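How to Write Your Staff Bio for the Guvham Team Page

Every new engineer gets a bio on the team page, and every new engineer puts it off. Block out 14 minutes and get it over with.

Start with your job, in words your aunt would understand. "Mixed-signal verification lead" is fine if you then say what you do all day. Add the year you joined and where you worked or studied before. One sentence each.

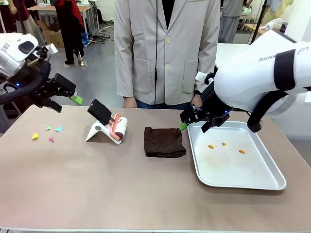

Next, pick one thing you do outside work. One. Karim El Idrissi's first draft listed 6 hobbies, and three of them were cycling.

Stop at 700 characters -- the page cuts you off there anyway, usually mid-degree. Read it aloud, delete "passionate," then paste it into the Simard form and press Save twice. The first press does nothing.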